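The Case for Keeping the Printed Label

Position paper of the Adbridge Lending Service

Public bodies have spent a good part of the past decade taking paper out of their work, and in most respects the public has gained from it. Forms that once required a visit can be completed at home. Records that sat in a basement can be searched in a moment. The Adbridge Lending Service has taken part in that change and does not wish to reverse it. It does wish to argue that one kind of printed matter has been given up too easily, and that public lenders, schools and clinics should bring it back. We refer to the label on the object itself.

A label in this sense is any short piece of writing fixed to a thing, in ordinary words, for the benefit of the person holding it. It may give the name of the item, the right size of bag or battery, the direction in which a lid turns, or the month in which a filter was last changed. A code that must be scanned does not meet this definition. It is an address, and the reader must have the means to travel there.

The service lends household and garden equipment to residents of Adbridge and the surrounding townships. At the last review in May, the catalog held 1,604 items, from carpet cleaners to folding tables. When the catalog moved to the Dotent system, the old typed labels were removed and each item received a square code in their place. The decision was made in good faith. Codes were cheaper to produce, and the instructions behind them could be corrected without anyone handling the item again.

The difficulties appeared at the counter. Borrowers returned pressure washers unused for want of the right hose fitting, although the fitting was named plainly on the page behind the code. Others had tried to read that page in a garage with no signal. Older residents brought items back and asked to be told the instructions aloud. Staff, who had been promised fewer questions, found themselves answering the same ones at greater length.

It may be said that these are problems of habit and will pass as habits change. The service does not share that view. A person standing on a ladder or kneeling beside a boiler has one free hand at best, and that hand is often dirty. No improvement in telephones alters this. The most useful place for a sentence about an object is on the object, where the eye already rests.

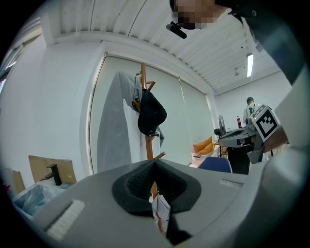 A white label strip to the right of a black rubber pad, with a small paper card just below the pad.

There is also a question of fairness. A public lender serves people who do not own a recent phone, people whose data allowance has run out before the end of the month, and people who would prefer not to have a record made each time they look up how to empty a dehumidifier. A printed line asks nothing of any of them. When information about a public item can be reached only through a private device, the cost of reading it has been moved from the institution to the resident, and that transfer ought at least to be discussed before it is made.

Length of service matters as well. Items lent by a public body are often kept well beyond the period for which their makers support them. The service still lends a set of floor sanders from Irnovano whose online manual was withdrawn when the product line closed. The page could not be recovered. The sanders remain in sound order, and they can be lent today only for the reason that an earlier member of staff had written the sequence of grits on the inside of the case.

Against these points must be set the real faults of printed labels. They peel, fade and go out of date. They are frequently written by someone who knows the item too well and leaves out the step a newcomer needs. Some equipment carries so many warnings that the one useful sentence is lost among them. A label that is wrong can be worse than none, and a service that prints labels must accept the duty of checking them. The work is dull, and it has a price. At the branch in Yang, where printed labels have been restored on garden equipment, 27 of the first batch had to be replaced after the ink ran. A different stock has been used there since.

These faults call for care in the making. In our view a good label should be short enough to be read in one breath. It should use the word a resident would use, even where the trade has another. Safety wording required by law should be kept apart from advice on use, so that each can be found. The type should be large enough to read at arm's length in poor light. Where a card is tied on instead of stuck down, the string should be short, and the card should never be the only place a warning appears.

Nothing in this requires the removal of codes. A code remains the better means of offering a full manual, a diagram, or a translation. The two can share a surface without conflict, and the cost of doing so is small when labeling is planned at the time of purchase. It becomes large only when it must be done afterward to a whole collection, as our own branches are now learning.

The service therefore asks that purchasing rules for lending collections in the district be amended to require a legible printed label on every new item before it enters the catalog. It asks further that existing items be labeled as they come in for routine inspection, beginning with those that have a motor or a blade. Comments from residents and partner bodies may be left at the counter of either branch, in writing or in person.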